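Twenty minutes with the woman behind the Preltero shop
11 February 2020 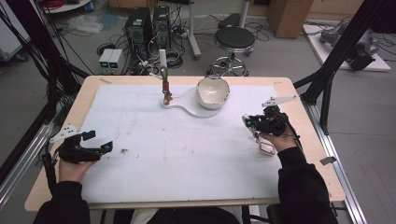
She's got one rule for people who come in asking which crystal fixes a bad year. Sit down first. Tea, then talk.

"They want me to hand them a stone and take their money," she says. "Fine, I sell stones. But half of them have a bedroom you can't walk through, and I'd sooner they went home and moved the bed."

Preltero is two rooms over a bakery in Utthorpe, up a stair that smells of bread till noon. Wind chimes, incense, salt lamps, a shelf of books nobody is supposed to borrow and everyone does. She opened it after years of doing home readings out of her car – a compass, a tape measure, a bag of coins on red string. Still does the readings. Those pay the rent, she says, the shop pays for the incense.

I ask how she started. Long pause. A house in Dauda, it was. Her first place on her own, ground floor, front door lined up dead straight with the back door.

"I slept badly for a whole winter. My aunt came to visit, stood in the hall for maybe a minute and said, well, everything's running straight through you. She hung a bead curtain. I thought she was nuts. I slept that night."

Could have been the draft, I say. She laughs. "Could have been! A curtain stops a draft. I don't care what you call it. I'm not going to argue with a person who slept."

She talks like that about most of it. Asked if she believes in chi the way you believe in a bus, she says yes, then says some days the bus is late. Asked if it's a religion, no. Asked if it's decorating, she makes a face.

"Decorating is for guests. This is for whoever lives there when the guests have gone."

Readings run 60 dollars for an apartment, more for a house. She walks in alone if they'll let her. Shoes off. No talking for the first part, wich makes some clients nervous. She's looking for where she slows down and where she speeds up. Then the compass comes out, and the notebook.

The notebooks are a thing. She has every reading she ever did written up by hand, numbered. The last one was number 789. A retired couple, big kitchen, stove facing the sink.

"Fire and water glaring at each other. I said put something wood between them, a cutting board, a plant, whatever you've got. They put a plant. A fern. She called me later to tell me the fern was doing great. I said and how are you doing? She said oh, we're fine too."

What do people get wrong most? No hesitation at all. Too much stuff. They read a book and buy everything in it. She went to a condo once with a fountain in every room, fountain in the closet even. The owner couldn't work out why he needed to pee all night.

"I took one look and said turn them off. All of them. Live with it quiet until March and then we'll talk about one fountain."

And did he? "He turned off most. People bargain."

There's a class now too, evenings, in the back room. It uses the Tristard cards – her own deck, hand lettered, one card for each problem she gets asked about the most. Beam over the bed. Stairs facing the door. Bathroom in the money corner. Students draw a card and have to come up with a fix that costs nothing. She's strict on that. If the answer is go buy a thing, draw again.

Selling cards, though, I point out. She sells the deck. "I do," she says. "I'm a terrible hypocrit. It's a nice deck."

Not everyone in Utthorpe is on board. A man wrote to the local paper when she opened, called it superstition with a cash register. She cut it out and kept it. It's in the drawer with the receipts. He's been in since, she says, bought a wind chime for his wife, they never mentioned it.

Phone rings twice while we talk. She ignores it, then doesn't. Somebody's moving and wants to know about the date. She checks an almanac with the spine gone, reads out a morning, hangs up.

"Moving days I do free. You can't charge a person who's moving, they've got enough going on."

Last thing, since she's already got her coat half on. What should somebody do tonight, no money, no cards?

"Fix your front door. If it sticks, if it squeaks, if there's a pile of shoes behind it so it only opens halfway. You come through that door tired every single day and the first thing your house does is push back." Coat on now. "And throw out the dead plant. Everybody has one. They say it's coming back. It isn't."

She has a reading across town, a second floor place over a garage. Didn't like the sound of the garage. Down the stairs, bag of coins in one hand, a roll from the bakery in the other.

Preltero is open afternoons. Ring the 2 bell, the other one is the bakery's and they get annoyed.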